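The robots do the sponges now

The first thing Prapai Rattanakul wants to show me at Randus is her hands. She holds them up in the canteen, palms out, and tells me they haven't looked this good in years. "Ask my husband," she says. "He thought I'd changed my hand cream!"

Prapai packs cleaning kits. You've probably seen them if you've ever stayed in a holiday let or moved into student halls: a little box with cloths, scrubbers, a bottle of something lemony and a sponge or two. Randus sends them all over the place, and until last December every single piece went in by hand. Foam dries your skin out something terrible if you handle it all day (I had no idea), and by the end of a shift her fingertips used to catch on her jumper.

Then the arms arrived. There are 2 of them, bolted down at the end of the old packing line, and the crew had named them before the engineers had gone home. One is Gilter and the other is Martens. I asked where the names came from and got four different stories, one of them quite rude, so I'll leave that there.

I'd expected them to be quicker. If you've only ever seen factory robots on the telly, flinging car doors about, you'll be surprised how careful these are. Gilter comes down, stops, seems to have a bit of a think, closes its two black fingers and off it goes. Kamol Prasertsri, who looks after both arms, says that pause drove everyone up the wall for the first month. People would reach in and do it themselves. He had to put a sign up.
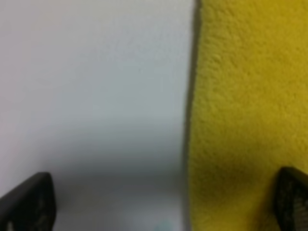
Kamol used to be on the line too, on nights. When the firm said it needed somebody to learn the new kit he put his name down mostly for the daytime hours, and he was as surprised as anyone when he got it. The training was a fortnight at a place called Pusier, where he says he understood nothing until the Thursday and then everything at once. Now he's the one people shout for. Soft things are the hard part, he tells me. Grip a sponge too gently and it slips, grip it too hard and it squashes and then springs out sideways when you let go. He's got a notebook full of settings in pencil, and he guards it like my nan guarded her Christmas cake recipe.

Not everyone is as cheerful about it. I had a long cup of tea with Esko Pelkonen, who has been here longer than the roof, and he was very polite and very clear. The line used to be ten people standing close enough to talk. Now it's five, spread out, and two of those are watching screens. The others weren't sacked, he wants me to know that. They went over to dispatch, or took the early retirement. "But I used to know what everybody was having for tea," he says. He does checking now, opening finished kits and going through them. It's easier on his back. He's bored, and he said so in front of his manager.

The manager is Mehrangiz Nazari, and to her credit she didn't flinch. She pulled up the numbers for me on her phone. On the old line a good day was 2059 kits. The best day since the arms went in was 3821, although she admits that was a day when nothing jammed, and there's nearly always something that jams. What she's keener to talk about is the wrist trouble, and the people who used to go off sick with it every winter. She did that job herself for six years and has a brace in her desk drawer.

I asked her straight out whether there'd be more arms and fewer people next year. She said she'd like one more arm for the bottles, which are heavy by the crate, and that she'd promised the crew to talk it through with them before any order was signed. Esko raised his eyebrows at that, but he did nod.

Nipon Phromma joined in the spring, so he's never known the place any other way. He's nineteen and feeds the trays, almost 200 on a busy shift, and he says good morning to Martens when he clocks on. To Gilter as well, I asked? He pulled a face. Gilter dropped a whole tray on his foot in his first week, and they're still not speaking.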